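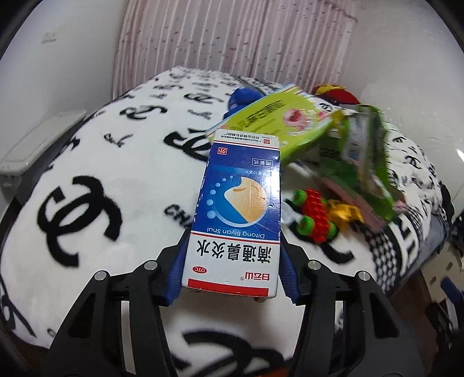 A box of Ditong Biyan Shui, 10 ml, marked OTC.

Altcombe College of Pharmacy and Ragnarsson School of Health Sciences have signed an agreement for a joint teaching and research program in community pharmacy. The agreement was signed on 9th November in the senate room at Altcombe, in the presence of deans, department heads and student representatives from both institutions. It is valid for five years and can be renewed if both sides wish it.

Under the agreement, 16 students from each institution will spend one semester at the other every year. The students will pay tuition only to their home institution, and the credits they earn will be counted in full toward their degree. Teachers may also go on exchange, for a period between two weeks and one full semester.

The first group from Altcombe is expected to travel in August. Applications are open to students who have finished their second year with no failed courses. The international office informs that 104 students have already asked for the application form, so a selection interview will be necessary. The interviews will be in English, and the list of accepted students will be put on the notice board outside the office as well as on the college website.

Professor Grethe Zoëga, dean of Altcombe, signed on behalf of the college. In her speech she thanked the staff of both institutions for their patience during the preparation of the text, which took almost two years. She said that students in pharmacy learn a great deal about the medicine itself, but they have too few hours at the counter with real customers, and she hopes that the semester abroad will help with this.

Arnar Frandsen, rector of Ragnarsson, answered that his school has the opposite difficulty. Its students work in pharmacies from the first year, while the laboratory space has remained the same since the old building was divided between three departments. He expressed his wish that students of Ragnarsson will make good use of the laboratories at Altcombe, especially in the spring, when they are less occupied.

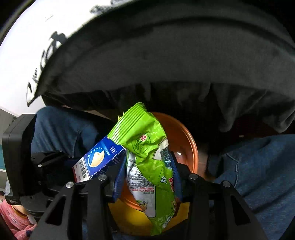

The research part of the agreement will begin with one project, called Candemico. It will study how customers choose medicines that are sold without prescription, and what kind of questions they ask the pharmacist before they pay. The project will be led by Dr. Setareh Jafarzadeh of Altcombe together with Dr. Asger Vigfúsdóttir of Ragnarsson. A small trial was already made in the town of Dromwood, where 209 customers of two pharmacies answered a questionnaire. According to Dr. Jafarzadeh, many of them could name the product they wanted but were not sure about the dose or for how many days it can be used. The results of the trial will be presented at the internal seminar of the college next term.

Dr. Vigfúsdóttir explained that the full study will include pharmacies in both countries, and that the questionnaire will be made shorter, as several customers in Dromwood found it too long and left the last page empty. Students who take part in the exchange can work as interviewers in the project and use the material for their thesis. Two doctoral positions are also planned. They will be announced separately when the funding is confirmed.

Inger Laxdal, head of the international office at Altcombe, reminded students that the agreement does not cover travel or rent. A grant from the college can be requested for the travel part. For housing, Ragnarsson has reserved some 30 rooms in its student residence, and these will be shared with exchange students from other partners. She advised students to send the housing form at the same time as the main application. Students with family should contact the office directly.

After the signing, the guests visited the practice pharmacy on the ground floor and the new stability laboratory, and then had lunch with the teaching staff. A return visit to Ragnarsson is planned, for which the date is not yet fixed.

Application forms can be collected from the international office, second floor, on working days before noon. Questions about Candemico should be sent to the department of community pharmacy.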